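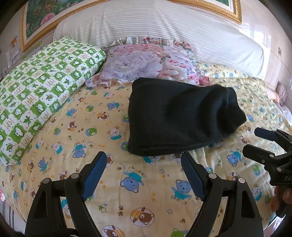 Hand-held gripper open over the quilt, folded black item ahead of the jaws.

Kivness bedroom set: grip pad fault, March

This gallery goes with the fault report on the Varnero hand-held grippers. The fault is slip under side load. A pad loses its bond to the finger, shifts slightly when the jaws close, and lets one edge of the cloth go. The jaw position reading stays normal, so the log shows a good grasp when the cloth is already on its way out.

Of 114 grasps logged on soft goods, 23 were marked as slips on review. The software flagged 2 of them. Hard objects gave no trouble with the same pads.

Both blue pads have a diamond-knurled face. The knurl was the first suspect and was ruled out after a swap with new pads from Drillska, which slipped in the same way. The bond line was next. Adhesive samples went soft at 70 percent humidity in the test box at Rebelo.
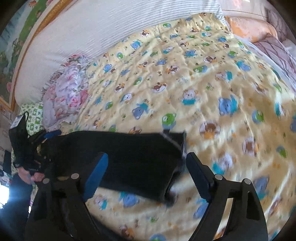

Long black fabric at the fingers

The fabric lies across the quilt, with a hand gripping part of it near the left arm of the gripper. Side load of this kind is the worst case for the bond. A straight lift puts far less shear on the pads.

Interim limits

Check both pads by thumb before each session. Any movement, tag the tool and pull it. Do not re-glue on site. Keep fingers clear of the linkage while the jaws close. Send slip reports to Lleucu Vaughan with the tool number and the raw log.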